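Thread on the time alignment bug in our two-gripper recordings. Long, mostly about clocks. Skip if you only care about policies.

1/ Setup: two hand-held grippers, one camera stream each, jaw width from an encoder at a higher rate. Everything gets merged into one episode file by a tool we call Gusent. Gusent trusts the timestamps it is given. That was the first mistake.

2/ Symptom: replayed episodes showed the left jaw closing before the left camera saw it close. Small offset at the start, worse by the end. The right side was fine, so for a week we blamed the left encoder and swapped it. No change.

3/ Plotted jaw width from the encoder against jaw width estimated from the image. Cross-correlated in windows of 10 seconds. The lag grew in a straight line. A straight line means two clocks running at different speeds, and no amount of shifting by a constant will fix it.

4/ The old code took one offset at the start of the episode and applied it throughout. Fine for a 30-second clip. Our box tasks run much longer.

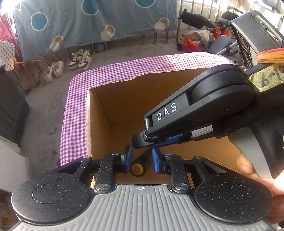

View from one gripper, the other reaching in over the box.

5/ Views like this are useful for checking, as each camera can see the other tool. If the merged poses are right, the second gripper's jaw should project on to its own pixels. When the clocks drift it lands beside them, and the error follows the speed of the hand.

6/ New version fits offset and rate together, per device, per episode. Robust line fit, outliers thrown away. Windows with no jaw movement are skipped, as they say nothing about lag and were pulling the fit towards zero.

7/ Reran 343 episodes. Almost 30 were rejected by the new check, mostly because the jaw hardly moved and there was nothing to fit. Those go back to the queue with a flag. I would sooner lose them than guess.

8/ Fedir Hrytsenko asked why we don't just use a hardware trigger. We will, on the Limville units. It does nothing for what is already on disk.

9/ Side effect: the planner in McKinnon had a 5-frame smoothing filter on jaw width that someone added in October to "calm the gripper down". With aligned data I could remove it. Retraining now, no numbers yet.

10/ Still open: pose tracking when both tools are close together. Each one hides background features the other needs, and the tracker sometimes locks on to the moving gripper and treats it as the world. Masking helps — it also removes the best nearby texture. Trying a soft weight per feature next.

11/ The alignment code is in the Latlow repo under tools/sync. The README is out of date, read the tests.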